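台面上放什么：小厨房整理分享会讲稿

讲者备注，周六场，下午两点开始

开场（不放幻灯片）

大家下午好，感谢过来。先做个自我介绍，我在Nivine做家居整理的课程，平时一半时间上门，一半时间写教案。今天讲的内容很窄，只讲台面，不讲橱柜里面，也不讲冰箱。橱柜那一场上个月讲过了，讲义在门口的桌子上，没拿的可以走的时候拿。

今天的题目是“台面上放什么”。我遇到的客户里，多数人第一句话是“我家厨房太小”。我去看过之后，多数情况下是台面上的东西没有固定位置，做饭前要先挪一遍，做完再挪回来，挪到后来就不挪了。

（提示：问一下在座有多少人昨天做饭之前先挪了东西。等大家举手，不要催。）

第一部分：先量，再买

整理台面的第一步是量尺寸。我知道很多人不爱听这个，可是我上门遇到的问题，有一大半出在这里。架子买回来，比台面深，前面伸出来一截，人一过就碰到。

要量三个数。台面的深度，台面到吊柜底的高度，还有插座离台面的高度。第三个最容易忘。插座装得低，前面放一台电器，插头就要从机器背后伸手去够，时间长了大家就一直插着不拔。

我自己的做法是在台面上贴美纹纸，把打算放的东西的底面积贴出来，贴一个晚上，照常做一顿饭。第二天再决定买不买。一卷美纹纸用很久。

（提示：这里可以把美纹纸传下去给大家看，宽的那一卷。）

Jessie Menzies以前带过我，她上门的时候带一摞旧报纸，按烤箱、沥水架、砧板的大小剪好，一张一张铺在客户的台面上，请客户自己挪。报纸比实物好挪，客户也不会舍不得。她做完一家，报纸就留给那家人。我后来改用美纹纸，原因是报纸一开窗就飞。

第二部分：平放和立放

接下来讲盘子和杯子。这部分是今天的重点，讲慢一点。

盘子叠着放最省地方，这一点没有争议。可是叠着放，要拿下面那个，就得先把上面的搬开。家里如果只有一种盘子，叠着没问题，拿最上面的就行。家里如果每个盘子颜色大小都不一样，各人有各人习惯用的，那就适合立着放。

立着放要用盘架。盘架的好处是每个盘子都能看见边，想拿哪个直接抽哪个。缺点是占台面长度，还有一点，架子的间距是固定的，厚的盘子和深的盘子不一定塞得进去。买之前带一个自己家最厚的盘子去店里试，店员一般不会说什么。

杯子也是一样的道理。马克杯叠不了，叠两个就摇晃。放在柜子里要占一整层，上面空着一大截。挂起来用的是竖向的空间，底座只占一小块。

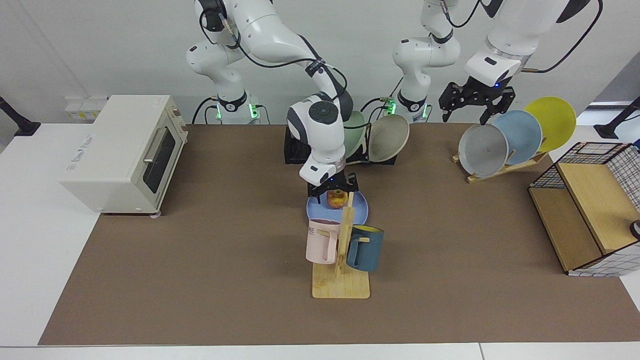

台面一角：杯架在前，盘架在右，沥水架靠后，烤箱在左

请看这张的盘架。木头的，立着灰、浅蓝、黄三个盘子，灰的在最前面。盘子互相遮住一部分，可是颜色不同，站在台面前一眼就能分出来。我建议家里有孩子的人用颜色来分，孩子记颜色比记“第几个”快。

杯架也是木头的，这边挂着一个粉色杯子和一个深青色杯子，深青色那个里圈杯沿是黄的。两个杯子一左一右，中间是立柱。挂杯子的时候要注意左右重量，全挂在一边，碰一下容易歪。底座宽一点的稳当一些，选的时候先看底座，再看样子。

（提示：有人会问木头发霉的问题。回答：杯子擦干再挂，架子底下每周抬起来擦一次。不建议放在水槽边上。）

再说沥水架。后面那个黑色的架子上有一个浅绿色的盘子和一个米色的碗。沥水架和盘架要分清楚，沥水架是中转的地方，盘架是住的地方。很多家庭把沥水架当成碗柜用，洗完就一直放在上面，下一顿直接从上面拿。时间长了，盘架空着，沥水架满着。

我给客户定的规矩是，每天早上第一次进厨房，先把沥水架上的东西归位，再烧水。顺序不能反过来，水一烧上人就去做别的了。

沥水架放在后面还是放在水槽边，要看台面的走向。靠后放，前面能空出操作的位置，缺点是洗完要伸手越过前面的东西，滴水会滴一路。如果靠后放，底下垫一块吸水的垫子，或者选带接水盘的。

第三部分：电器

小电器是台面上最大的一块。客户最常问的问题是，烤箱到底要不要放在台面上。

我的判断方法是看频率。一周用两次以上，放台面。不到两次，收起来。有人说收起来就更不会用了，那说明本来也不怎么需要。

放台面的话，尽量放在一头，不要放在中间。中间是切菜、备料的地方，被烤箱隔开以后，两边都不够用。图里的烤箱放在左边这一头，插座板在它后面的墙上，位置比较低。像这种情况，线不用拉很长，可是要给背后留散热的距离，具体留多少看说明书，各家不一样，不要凭感觉。

还要想门往哪边开。小烤箱多数是往下翻的，门打开以后前面要有放烤盘的地方。去年有一位客户，烤箱前面摆了一排调料瓶，每次烤东西都要先搬调料瓶，她搬了半年。我们把调料瓶移到灶台右手边，花了两分钟。

烤箱顶上不要放东西。这一条我每一场都说，每一场都有人点头，我上门还是每家都看到。面包袋、抹布、外卖单子，统统拿下来。

（提示：这里停一下，喝水。看时间，如果已经过了一半，第四部分只讲前两段。）

第四部分：留空

台面整理到最后，要留出一块什么都不放的地方。这块地方要多大？我的标准是能放下一块砧板，旁边再放下一个盘子。

这个盘子的位置很多人不留。切好的东西没地方放，就堆在砧板角上，越切地方越小。前面放一个盘子，切好就拨过去，砧板一直是空的。平时这个盘子放个水果也可以，图里蓝色盘子上是一个小苹果，红里带黄。放一个就够了，放多了又成了果篮，这块地方就回不来了。

台面上铺垫子的，垫子的范围最好就当成干活的范围。架子和电器尽量靠边，垫子中间空出来。垫子的颜色选深一点、耐脏一点，棕色、灰色都可以。白色台面上铺浅色垫子，茶渍很明显。

有人问，垫子底下会不会潮。会。每隔几天掀起来晾一晾，硅胶的直接冲。竹的和草编的不要长期铺在水槽边。

关于花钱

每次都有人问预算，我先讲掉，免得占用后面提问的时间。

一个杯架加一个盘架，木头的，普通的，价格差别很大，我不报具体牌子。如果是从头整理一个小厨房的台面，包括架子、垫子、挂钩，我给客户的上限是500元。超过500元，多半是买了不需要的东西。

有一个叫Ding的项目，是我们和Rudutlow合办的，把整理时换下来的架子收回来，清洗以后再给别的家庭用。到目前为止已经登记了32户。想交旧架子或者想领架子的，在签到表的最后一栏打个勾就行，我们统一联系。

（提示：签到表在Flidlow的同事手里，结束前确认传到最后一排。）

几个常见问题（备用，有人问再讲）

杯口朝上还是朝下。挂着的杯子没有这个问题。放在柜子里的，柜子干净就朝上，杯口朝下容易闷味道。

盘架上大盘放前还是放后。我习惯大盘放后，小盘放前，拿的时候不会带倒。如果盘子差不多大，就按使用次数，常用的放前面。

碗能不能放盘架。浅的可以，深的不行，会顶到旁边的格子。深碗还是叠着放，叠到四个为止。

木架要不要上油。新买的先看有没有涂层，有涂层不用上。没有涂层的，一年上一次食用级的木蜡油，上完晾一天。

租房的台面很旧，有没有必要整理。有必要。台面旧不影响摆放，我自己租的第一间房，台面边上缺了一块，正好放洗碗海绵。

架子能不能上墙。租房先问房东。不能打孔的，粘贴式的挂钩只挂轻的东西，杯子和铁锅都不要挂。

结束前

请大家回去以后先做一件事，今天晚上做饭之前，把台面上所有东西拿下来，放到餐桌上。做饭时用到什么，拿回去什么。吃完饭看一看餐桌上还剩下什么，剩下的那些就是可以收进柜子的。

做之前拍一张，做之后再拍一张，发到群里，我周末会看，有问题会回。

下一场讲水槽下面，还是这个教室。请带一把卷尺来，软的硬的都可以。椅子麻烦大家靠墙放好，门口的讲义还剩一些，可以替邻居多拿一份。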